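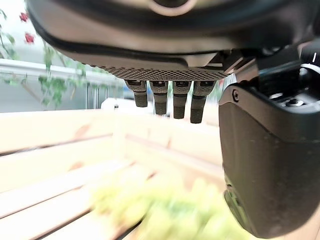

Project meeting, March 5, 2019. Soft produce handling, method review. Held at Nikosden, with the Vincze side on the phone for the first hour.

1. The claimed result

The meeting took up the claim in the draft report that adding wrist camera views to the head view makes picking up grape bunches more reliable. Doubts were raised at once. The wrist camera on the five-fingered hand has its own hand in most of what it sees: with the palm across the top and the thumb down the right side, the grapes get a small blurred patch at the bottom and the crate behind them is soft too. It was asked how much a model could learn about a bunch from that. The authors answered that the model doesn't need a sharp view of the berries, only a sense of where the fingertips are compared to the fruit. The meeting noted that the draft says this but shows no test of it.

The draft counts 1121 recorded attempts, of which 1078 were kept for training. The reasons for dropping the others are given in a single line ("poor quality"). Several people felt that this was not good enough. If the dropped attempts were mostly failed pickups, the training set is flattering itself. The authors believe most were dropped for bad timing between cameras, but could not say how many.

Agreed: the authors will go back through the dropped attempts and write down a reason for each one. The report does not go to Holtton until this is done.

2. What counts as a success

Long discussion. The draft calls an attempt a success when the bunch leaves the surface and stays in the gripper until the arm stops. Nothing is said about berries crushed or pulled off the stem. The Vincze side said that no packing house would accept that rule, and that they had raised the point before. The minutes of the earlier meeting do not show it, but the point was accepted. 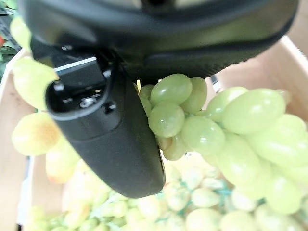
A second score for damage was proposed, judged by a person looking at the bunch afterward. One objection was that two people would score the same bunch differently. Another was that fingers pressing on the side of a bunch can bruise a berry with nothing to see until the next day — so a same-day score would come out too kind. It was left that both scores be tried on a small set first.

The authors asked that the present success numbers stay in the report. Agreed, on condition that the word "gentle" is taken out of the title and the first page.

3. Comparison between hands

The draft has a table setting the gripper against the five-fingered hand and says the gripper is better for grapes. The meeting did not accept the table as it stands. The gripper was tried 400 times and the hand 300, and the gripper runs came later, when the operators had more practice. Nobody present could say how much of the difference is down to practice. The authors said the gap was too wide to be explained that way. They were asked to show it. 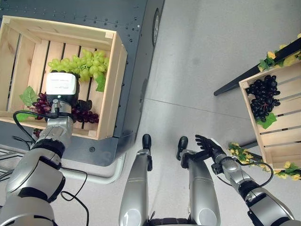 It was also pointed out that pale and dark bunches are lumped together in the table. Dark grapes against a black gripper may be harder for the model to pick out than pale ones, and the reader should be able to check. The authors have the color written down for every run and will split the table. They do not expect much to change. The meeting had no view on this.

A request to test on fruit in netting was turned down for now.

4. Software

The Garnura labeling tool still loses the last label if the window is closed too fast. Known problem, no fix date. Until then, save twice.

5. Other business

The operators' guide is out of date and describes the old crate positions. To be corrected before any new runs.

The request for a second robot was not discussed. The chair said it would be taken up once item 1 is settled, and the authors asked that their disappointment be recorded.

Next meeting: before the end of March, at Holtton if the report is ready and at Nikosden if it isn't.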